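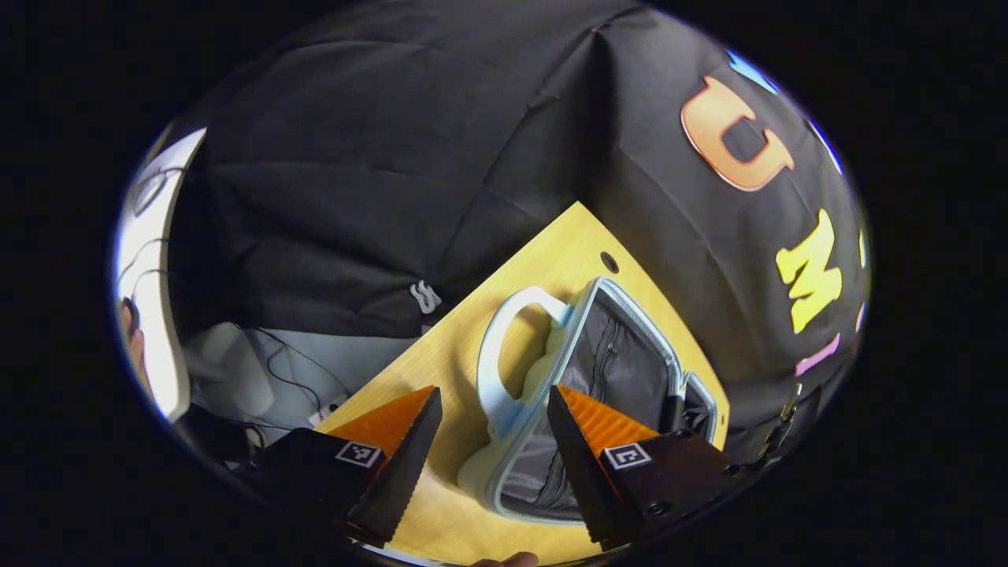

黑布背景，橙色 U、黄色 M

6 月 29 日，星期一

Pleltodier 第二版簧片模组，闭环自激测试。上午 Kiprono Temba 和我在台上，下午 Efe Nwosu 改固件，我继续测。Frauke Teuber 远程看日志。本条只记闭环部分，键床的力感问题另开一条。

## 目的

上一版用固定频率的振荡器去推簧片，起振快，但簧片温度一变，固有频率就偏离，振幅掉得厉害，听感上是音量慢慢塌下去，还带一点拍音。这一版改为自激：拾音线圈取簧片速度信号，经数字处理后送回驱动线圈，让簧片自己决定频率。今天要弄清三件事：

- 环路延迟到底多大，是否稳定
- 驱动线圈对拾音线圈的直接耦合能不能压到不影响起振
- 高音区的簧片为什么时响时不响

## 配置

全套模组 27 片簧片，单排，钢料是 Ogundipe 那批冷轧带，热处理单据夹在蓝色文件夹里。每片簧片根部一侧是拾音线圈，尖端一侧是驱动线圈，两者轴线互相垂直。驱动线圈铁芯后面贴一小块永磁体做偏置，否则力与电流平方成正比，信号正负半周都是吸，簧片会以两倍频受力。这一点上一版吃过亏，重写一遍提醒自己：换线圈的时候要检查磁体极性，整排必须一致。

驱动板用 Enside 的多通道板，电流反馈型，没有改动。采样率 48 kHz，声卡缓冲已经绕过，走板上直通的串行音频口。处理顺序：

1. 去直流
2. 带通，中心频率取标称音高，Q 值放得很低，只用来抑制高次模态
3. 减去耦合估计
4. 可变延迟
5. 自动增益，软限幅
6. 输出

带通本身在中心频率处相移为零，偏离中心后相移不为零，Q 放低也有这个考虑。

## 环路延迟

测法：断开簧片（尖端用胶泥压死），驱动口输出单个脉冲，驱动电流取样电阻上的波形接回拾音输入，数两个脉冲之间的采样点。结果 151 点，重复多次不变，上电断电也不变。比预想的长。Efe 查下来，转换器的抽取滤波器和插值滤波器占了相当一部分，剩下的是固件里的双缓冲。

折算：151 点在 48 kHz 下是 3.15 ms。对低音区簧片，这只是周期的一部分；对 A4（440 Hz），一个周期是 109.09 点，环路延迟已经超过一个周期，余下的相位是 138°。簧片在谐振点上速度与驱动力同相，所以自激的条件是环路总相移为 360° 的整数倍。138° 离同相太远，驱动力大部分时间在做负功，起不来是正常的。

补法：在第 4 步补足到下一个整周期。A4 要补 218.18 − 151 = 67.18 点，小数部分用一阶全通插值。补完之后 A4 立刻起振，波形干净。

高音区时响时不响的原因由此基本清楚。旧固件里可变延迟只能取整数点。低音簧片周期长，半个点的误差可以忽略。最高几片的周期只有几十个点，半个点就是好几度，加上带通中心与簧片实际频率不重合带来的相移，几项误差同号时刚好越过能维持的边界，异号时又能响。所以表现像是随机的，其实跟当时簧片的温度有关。

### 补周期的代价

把延迟补到整周期，等于让反馈信号晚一到两个周期才作用在簧片上。稳态没有影响，瞬态有：

- 释放键之后，驱动会多持续一个总延迟的时间，听不出来
- 起振时振幅是台阶式上升，每隔一个总延迟上一级，低音区能在示波器上看到台阶，听感上像轻微的颗粒
- 簧片频率漂移 Δf 时，相位误差等于 360° × Δf × 总延迟，延迟越长越敏感

第三条最麻烦。Horațiu Bogdan 早先建议直接做一个半周期方案，即允许输出反相，只需补到半周期的整数倍。这样 A4 只补到 163.64 点，加 12.64 点就够，总延迟缩短四分之一。固件里加一个符号位即可，Efe 下午已经加进去，见下文。

## 耦合

驱动线圈到拾音线圈的直接感应。两轴垂直理论上应当很小，实测并不小，漏磁通过公共安装板走。安装板是钢的。这是上一版图纸沿用下来的，当时没有拾音线圈，没人需要考虑这件事。

后果：自动增益开到最大时，环路不经过簧片也能自激，频率落在带通通带里延迟恰好满足条件的那一点上。听起来像簧片在响，但把簧片按住它仍然有输出。以后判断是否真起振，一律先按住簧片看输出是否消失。上周日志里有几片记为“正常”，我怀疑就是这种假起振，已在表上打问号。

处理：

- 压住簧片，对每个通道放扫频，录下耦合响应
- 用短 FIR 拟合，作为第 3 步的耦合估计
- 系数存进板上的存储器，按通道索引

拟合后残余大幅下降，中低音区假起振消失。第 5 片例外，残余比邻片明显高，形状也不对，低频端有一个不该有的鼓包。拆下来看，驱动线圈的屏蔽线在插座处只压住了绝缘皮。重新压接，残余回到正常水平。邻近几片顺手都拉了一下，没有松的。

安装板换铝板的事，和 Kiprono 讨论过。铝板会有涡流，对高频耦合反而有一定屏蔽，对低频没什么作用；但至少不会给漏磁提供通路。先做一小段样板，装几片对比，再决定整排换不换。机械刚度要重新算，铝板同厚度刚度不够，簧片根部的夹持一软，衰减时间会变短。

## 直流偏移

12 位辅助 ADC 用来读键位，和音频通路无关，但今天有一个现象影响到了测试，所以记在这里。某一键松开状态读数为 3297，其他键松开时都在上限附近。固件把它解释为键被轻压，于是这一路的驱动一直留着很小的增益，簧片处在将起未起的边缘，导致前两次耦合扫频里混进了簧片的响应。

查下来是光反射传感器的挡片歪了，扳正后读数恢复。固件侧也要改：上电时取松键读数作为零点，超出允许偏差则报错并把这一路静音，不能默默接受。已提给 Efe。

扫频数据作废两组，重录。文件名里带 old 的不要用。

## 半周期方案实测（下午）

Efe 的新固件，增加符号位和小数延迟。对每一片，程序自动选总延迟最短的满足条件的整数个半周期。

观察：

- 全部簧片在冷机状态下能起振，按住法验证均为真起振
- 高音区起振时间明显缩短，台阶仍在，但幅度小了
- 中音区与整周期方案差别不大，有几片两种方案选到的总延迟本来就相同
- 反相输出时起音瞬间有轻微“噗”声，自动增益从零爬升时软限幅前的直流残余被翻转所致，把去直流滤波器的截止提高一点后减弱，没有完全消失

有一片在两个相邻的半周期数之间临界，即标称频率算出来的补偿延迟几乎为零。簧片升温后频率下降，周期变长，补偿延迟增大，没有问题；若室温低于标定时，补偿延迟变成负值，程序会跳到下一个半周期并翻转符号，跳变瞬间有咔嗒声。解决办法是加滞回：已选定的半周期数在发声期间锁定，允许相位误差先积累，等松键后再重新选。演奏中不允许切换符号。此条写进固件需求。

## 温漂

驱动线圈连续工作，簧片尖端附近会被烤热。让 A4 那一片长音持续，每隔一段时间读一次频率。频率单调下降，先快后慢，最后趋于平稳。降幅按音高算是很小的一点，单听不觉得，与冷的邻片合奏时能听到慢拍。

自激方案下振幅没有塌，这是和上一版相比最主要的改善。音高漂移仍在，且不可能靠环路消除，因为频率本来就交给簧片定。可以利用的手段是故意引入相位偏差：驱动相位超前或滞后，簧片会被拉到谐振点一侧工作，频率能挪动少许，代价是同样振幅需要更大的电流，而更大的电流又加热。簧片 Q 值高，能挪的范围很窄。Ekow Essien 在 Tirkinstead 试奏时用类似办法做过弯音，反馈是范围太小，当揉音用还可以。温漂补偿这条路我倾向不走，改从减少发热入手：

- 稳态时降低驱动占空，只在速度过零前后以外的区段给电流
- 铁芯和簧片间隙收小，同样的力用更小电流，但大振幅时有碰撞风险，需要先量最大摆幅
- 在模组背面开槽，让热气走掉

第一项要注意，非正弦驱动含高次谐波，可能激起第二模态。簧片第二模态与基频不成整数比，一旦被激起会有金属杂音。可以试，但要在频谱上盯着。
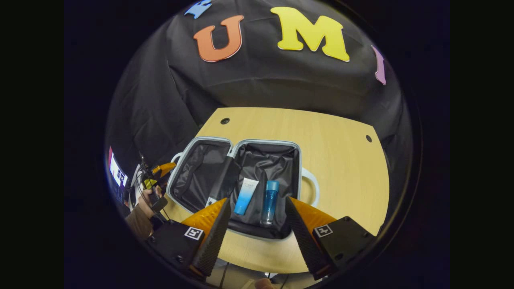

## 与 Frauke 的来往

她看过日志后提了几点，照录要点及我的处理：

- 延迟测量没有把线圈电感造成的电流滞后算进去。答：取样电阻上量的就是电流，已含在内，但铁芯涡流造成的磁通滞后确实不含。高音区可能有几度。处理：对最高一片手动扫补偿延迟，找振幅最大点，与计算值相减。未做。
- 自动增益的时间常数对所有簧片取同一值不合理，应按总延迟成比例设定，否则低音区增益环与反馈环互相打架，出现慢速的振幅起伏。答：同意，最低几片确实有起伏，我原先以为是夹持问题。
- 耦合系数应随间隙调整重新标定。答：写入装配步骤，调完间隙之后、封盖之前做。

## 遗留

- [ ] 最高一片手动扫延迟，估磁通滞后
- [ ] 增益时间常数改为随总延迟设定（Efe）
- [ ] 半周期数锁定与滞回（Efe）
- [ ] 上电零点检查，异常通道静音（Efe）
- [ ] 铝安装板小样，图纸由 Kiprono 出
- [ ] 复核上周标“正常”的几片，按住法
- [ ] 量大振幅时尖端摆幅，决定间隙能收多少
- [ ] 问 Enside 驱动板有没有降低插值滤波器延迟的寄存器选项，手册里没写
- [x] 第 5 片屏蔽线重新压接
- [x] 扫频重录

铝板样件如果 8 月前到不了，整排仍用钢板，靠耦合估计顶着，试奏版本不再动结构。

数据在共享盘模组目录下，按通道分文件夹，采样率都是 48 kHz，单声道。拾音与驱动电流分两个文件存，起点已对齐，未扣除环路延迟，读的时候自己扣。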